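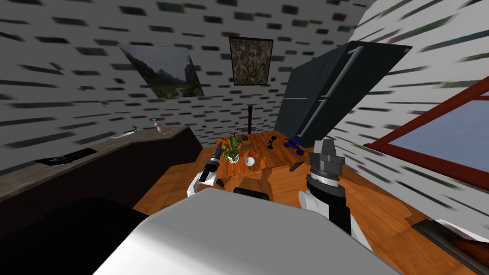 Filed under: Faults

Blog > Robotics > Simulation

Home Posts Notes About

3 min read

The right gripper in my Lencho scene has been passing through the edge of the table. It doesn't happen on every run. Out of 100 resets, 5 ended with the fingers inside the wood and the solver pushing back hard enough to tip the whole base.

I blamed the controller first and lost an evening to it. The log showed the fault at step 307 each time, just after the arm swings in from the fridge side. Joint targets were normal. The contact force read zero, then nearly 2000 newtons one step later.

The cause was the collision mesh. Bekitz had simplified the table on import and left the top as a thin shell, so a fast finger could cross it between two steps. The left arm moves more slowly and never triggered it.

I have replaced the shell with a solid box and halved the time step. The force limit now stops the run as well, which it should have done from the start. The plant pot still has its old mesh.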